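Modari Laundry, Trundville plant. Garment finishing, second shift. A few people asked what changed after the folding arms came in, so I'm writing it down in one thread.

I've been here seven years. When I started there were 15 of us folding by hand, mostly team uniforms and restaurant linens. Now there are four arms on the shirt line and we work around them.

Red and white garments, probably shirts, folding practice:

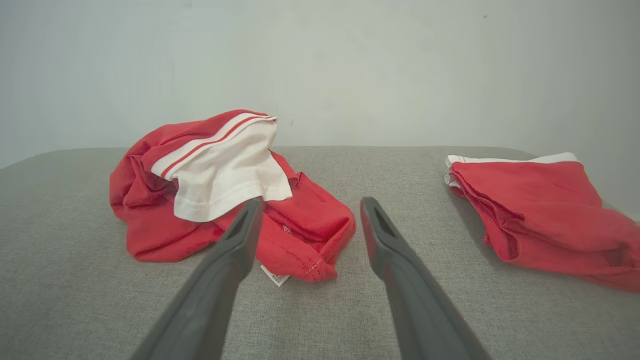
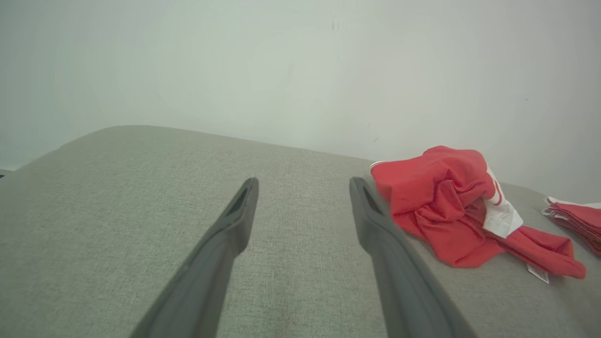
Shirts are the hard part. Towels went over to the arms in a month. A shirt lands different every time, and the sleeves end up inside the body.

My job title went from folder to line attendant. I clear jams, pull stained pieces and redo the folds that come out crooked. A shift is 400 shirts an arm if the feed keeps up.

Pay went up one step. Hours stayed the same. My wrists are a lot better than they were last winter.

What I miss is the talking. We used to stand across a table from each other all night. Now the stations are spread out and you mostly wave.

No layoffs on our floor so far. Three people moved to the Grovov warehouse and two retired and weren't replaced. The company counts that as no jobs lost. I count it different.

Training was 31 hours, paid. Most of it was safety stops and reading the error screen. I'd have liked more time on teaching the arm a new fold, because right now we wait on a tech from Suwannarat for that and he comes twice a month.

If your shop is getting these, ask early who gets to change the settings. Ask what happens to the quota when an arm is down. Ours stayed the same until December and we had to push to get it fixed.

Back on at 3 pm. Will answer replies on my break.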